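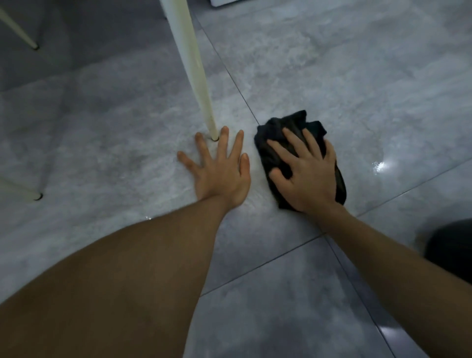
Rilta Headband Recorder

Household demonstrations, recorded from the forehead of whoever is doing the chores.

Your robot will never learn to clean a floor from a video of somebody explaining how to clean a floor. It needs hands, a rag, furniture in the way, and a great deal of repetition. Rilta is a head-worn camera and a pocket recorder that collect all of this while the wearer gets on with it. The wearer will look slightly silly. We tried four housings and this is the least silly one.

What it records

Wide color video angled down toward the hands, with head motion on the same clock. The default tilt suits kneeling work, counters and low shelves. Forearms will take up a lot of the picture when someone is scrubbing close to their knees. Leave them in. Your model is going to have arms too, and it may as well get used to them being in the way.

Clips are split by task with one press of the side button. A long press marks the take as bad. A thumb on the lens usually means the take was bad.

What's in the box

Headband with camera, washable brow pad fitted
Spare brow pad (you'll want it by the first afternoon)
Pocket recorder with belt clip
2 batteries and a charging cradle
Right-angle cable, 3 feet
Printed task cards, pack of 50

About the task cards

The cards were written by Frida Kjærgaard and Nasrin Akbari, who between them have spilled most of what can be bought in a grocery store. Each card gives a starting mess, a tool and a finished state, and then stops talking. Early versions told people which hand to use and how to fold the cloth. We got back a beautiful collection of people following instructions, all alike, and a policy that came apart at the first chair leg. The current cards say things like "Dry cereal on tile, near furniture. Cloth. Floor clear." How the wearer gets there is what you're paying for. 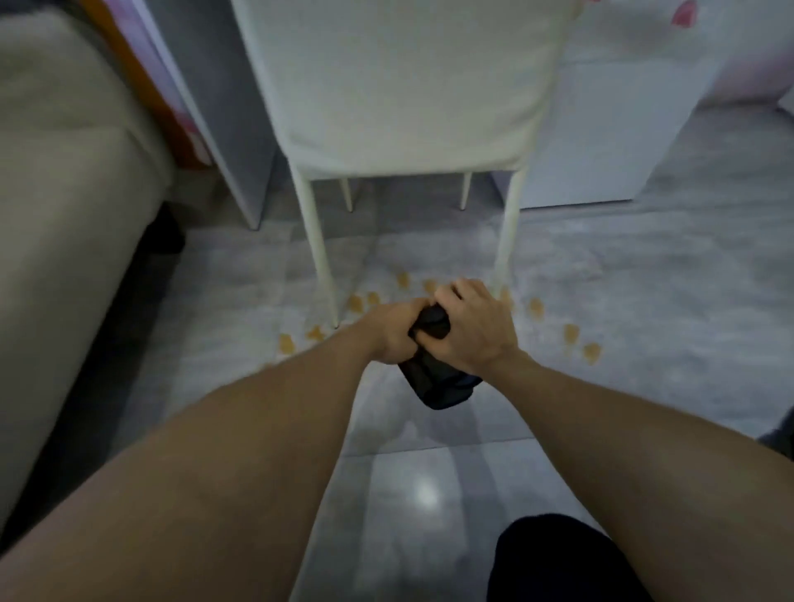 Cereal on tile: both hands on the cloth, flakes still on the floor around the chair legs.

Fit and wear

One size, with a ratchet at the back. Fits over short hair, long hair and most headscarves. It doesn't fit over a baseball cap, though people keep trying. We suggest a break every 10 minutes for floor tasks, mostly for the sake of the knees, which are not covered by the warranty.

Getting the data out

Plug the recorder into a computer and it shows up as a drive. Each clip comes with a plain text file holding the card number, start and stop times, and the good or bad mark. Bad takes are kept in their own folder. Wekesa Mollel, who looks after our export tool, would like you to glance in there before deleting it, as several customers have found their best recovery examples among the fumbles.

No account is needed and nothing is uploaded. Faces that wander into view are your responsibility, as are family photos, mail on the counter and anything said by a person who has forgotten they're wearing a camera. The microphone ships switched off for that last reason.

Cleaning

Wipe the housing with a damp cloth. Do not use the one from the floor task.

Works with

Kirano wrist sensors (sync cable sold separately)
Khoury annotation software, folder import

Ordering

Sold by Drorkari, singly or in cases of 10. Loan units are available to teaching labs; write to Vignesh Chettiar and say which chores you have in mind.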